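Incidencia: la taza se suelta al empezar a levantarla (teleoperación, simulador Drolleck)
Estado: abierta, en observación
Apertura: noviembre de 2018
Componente: grabación de demostraciones, tarea «coger la taza»

Hola a todos. Abro esto para dejar por escrito lo que voy viendo con la tarea de la taza, que por lo demás me tiene encantado: en cuanto le coges el pulso al mando, el brazo te sigue de maravilla. El problema es muy concreto. Llevo los dedos dentro de la boca de la taza, cierro sobre la pared, empiezo a subir y en bastantes episodios la taza se escurre antes de despegarse de la mesa. De 50 demostraciones grabadas en la escena Clallstead he tenido que descartar 16 por este motivo.
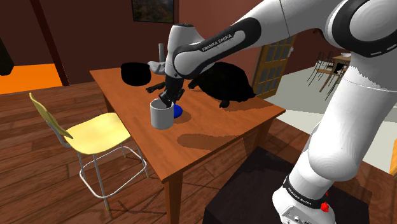
Escena Clallstead, brazo Franka, los dedos justo dentro de la boca de la taza.

Lo que he probado hasta ahora:

Primero bajé la sensibilidad del mando a la mitad. Se nota muchísimo en la aproximación, ya no doy esos tirones laterales al final, pero la taza se sigue soltando.

Después revisé el registro de órdenes de la pinza. En los episodios malos hay un hueco de 175 ms entre que pulso el botón y que el simulador recibe la orden de cierre. Como yo ya estoy tirando hacia arriba (la mano va sola, qué le voy a hacer), los dedos suben medio abiertos. En los buenos el hueco casi desaparece. Esto me parece una pista estupenda.

Tercera prueba: esperar a propósito antes de subir. Grabé 7 episodios seguidos contando mentalmente hasta dos después de pulsar y salieron todos bien - pero claro, ahora las demostraciones llevan una pausa larga en medio y no quiero que la política aprenda a quedarse parada con la taza agarrada.

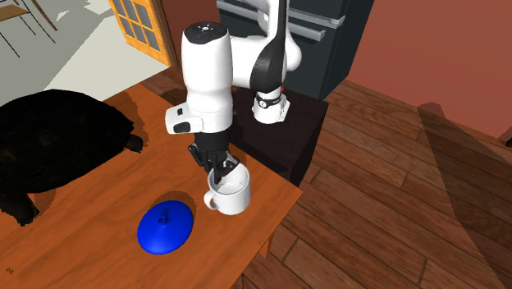 También cambié el ángulo de entrada. Con la pinza bien vertical el cierre es bastante más limpio que si entro inclinado, porque un dedo queda por dentro y el otro por fuera sin rozar el borde. Lo malo es que desde la vista general cuesta saber si estás centrado o si vas a apoyar la punta en el canto. Me acostumbré a mirar la vista cercana en los últimos centímetros y a mover solo un eje cada vez. Muy recomendable para quien empiece, se aprende en una tarde y engancha.

Descartado por ahora: el rozamiento de la taza. Lo subí bastante en el fichero de la escena y el porcentaje de fallos no cambió, así que lo he dejado como estaba. Tampoco es la tarjeta gráfica, el equipo Bukside hace lo mismo que el mío.

Pendiente: mirar si el retraso viene del puente Sinaga, que agrupa los mensajes antes de mandarlos. Las posiciones del brazo van por un canal y la pinza por otro, y sospecho que el segundo espera a llenar el paquete. Si alguien recuerda dónde se configura eso, que me lo diga, lo pruebo encantado.

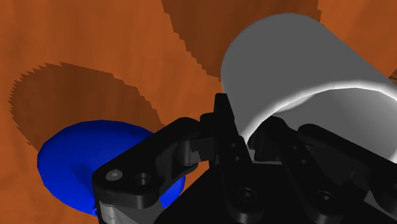 Gil-soo Han: Se configura en el puente, en la sección de salida, y viene activado de serie. Quita la agrupación solo para la pinza y deja el brazo como está, porque si la quitas en los dos te va a temblar la muñeca. Y no borres las 16 demostraciones malas, guárdalas en otra carpeta. Nos sirven para comprobar el arreglo reproduciendo las mismas órdenes sin el retraso.

¡Genial, gracias! No las había borrado, siguen en el disco. Desactivo la agrupación en la pinza, reproduzco las 16 y después grabo otra tanda sin la pausa. Dejo la incidencia abierta hasta tener los registros nuevos y los adjunto en este mismo hilo.

Arif Goh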